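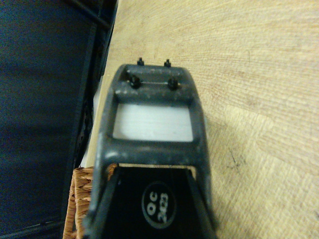 Home Plush Bedding & Care Spare Parts Trade Orders Contact

Hondano 204 Plush Toy, Reddish Brown

Posted in November by Joaquim Fonseca

The Hondano 204 is a soft plush toy for waiting rooms, reading corners and bedrooms. It has fuzzy fur and a rounded body with no hard parts on the outside. We have stocked the Hondano line for six years, and this is the color we sell most of after the gray.

The 204 replaces the older 6-series toy. The body pattern is the same, so covers and outfits cut for the 6-series still fit. The changes are inside: the filling is now held in a separate liner, and the seam at the back closes with a double row of stitching. If you have both versions on the same shelf you will find the new one a little firmer when you squeeze it. It softens after a few weeks of handling.

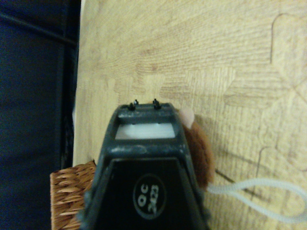 Hondano 204: reddish-brown fur, pale pink ear.

Fur and color

The fur is brushed at the factory before packing. It may look flat on one side when it comes out of the bag. Shake the toy and run a soft brush over it, working from the head down. Dye lots vary slightly, and if you need several toys that match, put them on one order and write "same lot" in the notes box.

Washing

Surface wash only for everyday marks. Use a damp cloth and a little mild soap, then a second cloth with plain water. For a full wash, open the back seam liner, take the filling out in its bag and put the outer skin through a cold gentle cycle inside a pillowcase. Air dry. Do not use a tumble dryer or an iron on the fur - the tips will curl and they don't brush out again.

Places that wash toys often may want a second skin, part number 307. One can be in the wash while the other is in use. Eusebio Huamán in our repair room can fit the first one for you before shipping if you ask when ordering.

Packing and delivery

Each toy ships in a clear bag inside a plain carton. Bedell cartons are used for single toys and the larger Carhuamaca carton for trade packs of six. Please take the toy out of its bag and throw the bag away before giving it to a child.

Orders placed by noon leave the same day. We also pack on Saturday, but those parcels are not collected until the next working day. Trade customers buying for several sites can have the order split between addresses at no charge.

Repairs

We close split seams and replace filling on any Hondano toy bought from us. Send it clean and dry, with your order number on a piece of paper inside the parcel. Most repairs are back out within a week. Loose ears can be sewn back on. We can't restore fur that has been cut or melted, and in that case we will suggest a new skin.

Ordering details

Model: Hondano 204
Color: reddish brown
Spare skin: part 307
Trade pack: 6 toys
Also in this range: Zakov storage bag, fits one 204

Contact us | Returns | © Hondano Plush Supply | Back to top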